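Ticket 922 – Plirkari two-arm kit, hands catching on each other at handover
Opened by: Csenge Vincze, Workside
Status: waiting on customer

Hello again, and thank you so much for being patient with us! I read through your whole log over my morning coffee (all 1,398 lines of it) and I think we're getting close. The stop at line 529 is the right arm reporting more load than it expects, and that fits with how near the two hands get in the middle of the table.

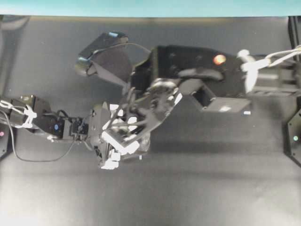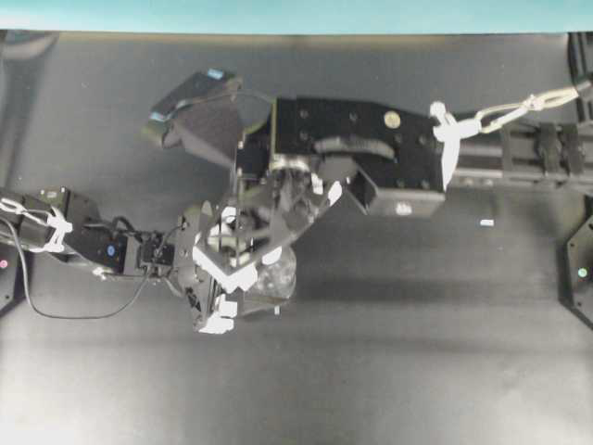

Both views: left arm with its thin black cable looping down over the tabletop.

What to try next

1. Pause the handover and back the right arm out first, nice and slow – please don't pull on the fingers by hand.
2. Take up some of the slack in that cable, but leave enough for the wrist to turn all the way.
3. Set the meeting distance to 4 in the Hiton settings page and run it again with nothing to hand over.

If it still stops, send me the new log and I'll ask Paulík for a replacement wrist cable, no charge of course.

Warmly,
Csenge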